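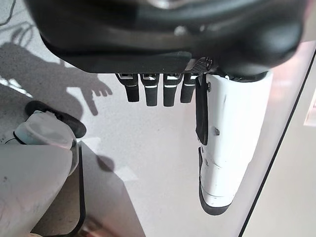

Four black fingers of a robotic hand, pointing down at a pale floor.

Heike Mühlbauer has been putting solar panels on roofs in Nurnthorpe for most of her working life, and she would like to sell you a cleaning plan. I went to see her on Tue 14 May with a flyer of hers in my pocket. It offers two visits a year and says dirty panels could be costing you "up to 25%" of your power. I have panels. I have never washed them. I wanted to know where that number came from.

"Up to," she said, when I put the flyer on her desk. "Those are the two words to look at."

I said I had looked at them, and that they seemed to be doing a lot of work.

She didn't argue. The figure came from one job, she told me, a dairy barn outside Trodton with panels lying almost flat, downwind of a feed yard. The owner hadn't touched them in years. "We washed them and compared a clear day before with a clear day after. It was a real number. I would not expect it on your house."

What would she expect on my house? She asked the pitch of the roof, which I didn't know, and whether there were trees over it, which there aren't. Then she said maybe a few percent at the end of a dry stretch, and close to nothing after a good rain. "You have a steep roof. I've driven past it. Dust comes down with the water. Bird mess doesn't always, and tree sap doesn't, and if you have a flat edge at the bottom of the frame you get a line of dirt there."

That line of dirt turned out to be the part she cared about most. A strip of grime along the bottom row of cells can cut more from a panel than you'd guess from its size, depending on how the panel is wired and which way up it was mounted. She drew this for me on the back of the flyer. I followed some of it.

So why does the flyer say what it says? "Everaldo wrote the flyer," she said. Everaldo Barros runs the sales side, and he was at the next desk, so I asked him too. He said every company in the area uses a number like that and most of them use a higher one. I said this wasn't much of a defense. He said people don't call about two percent.

The plan is 70 dollars a visit for a normal house. I had brought my power bills, and we did the math with a calculator, Mühlbauer pressing the buttons. If cleaning won back three percent of what my panels make in a year, and that's generous for my roof, the gain would be worth less than a single visit. She turned the calculator around so I could read it. "For you, no. I'd have told you that on the phone."

Would the person answering the phone have told me that? She thought about it. "If it was me."

She was firmer on the things people do to save the money. She has seen panels scratched with a deck brush and one cleaned with a pressure washer held so close that water got in past the edge seal. She doesn't like cold water on hot glass in the middle of the afternoon. Her advice to anyone who can reach from the ground is a garden hose early in the morning, a soft brush on a pole, and plain water. Dish soap leaves a film that holds the next lot of dust. And stay off the roof. "I have a harness and insurance and I still don't enjoy it."

I asked about coatings, as there's a spray called Sang that a man at the Trodton home show told me would keep my glass clean for 10 years. Mühlbauer made a face. She tried it on half of her own array, left the other half bare, and watched both through a winter and a summer. By December she couldn't tell which was which. She allows that her test was a small one and that her roof isn't a laboratory. She doesn't stock it.

She does like monitoring, and here I had my doubts again, because she sells that as well. Her customers get an app, Rekport, that shows output panel by panel. I pointed out that my inverter already came with an app, free, and that I had opened it maybe twice. "Then open it," she said. Pick a clear day, write down the total, do the same a year later in the same week. If it has dropped by a lot, look for shade first. A neighbor's maple grows slowly enough that you never notice it. Then look for a dead panel or a tripped breaker. Dirt comes after those on her list, and she said that about half the people who call to book a cleaning have some other problem.

Does she charge them for the cleaning anyway? "We charge for the visit." Barros said the visit fee was on the website. I checked when I got home. It is, near the bottom, in gray.

I asked her whether the next flyer would have a different number on it. She said she would bring it up. Barros said they still had a lot of the old ones to get through.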